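Teaching a Home Arm to Carry Light Things

by Yaqin Lu, Sun 3 October

In this part we tune the carry motion of the arm. I assume that your arm is already fixed well and the gripper can open and close.

Step 1. Set the speed limit to 19 percent. It feels very slow, but please begin with it.

Step 2. Close the gripper on the rim of the object. Do not squeeze to the maximum. A woven rim bends easily, and then the fingers lose their place.

Step 3. Lift straight up and wait 2 seconds. If the object turns in the fingers, put it down and grip again nearer to the middle of the side.

Step 4. Now add the sideways move. I keep my settings in a file named Mulutura, one line for each object, so I can go back when a change is bad.

Step 5. Raise the speed in small steps and watch the lower edge of the object.

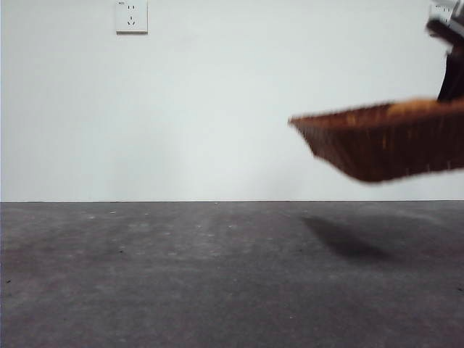 At 52 percent I stop raising it. Above this value my arm swings too much at the end of the move, and I must make the braking longer. Write down your own value before you switch off the power.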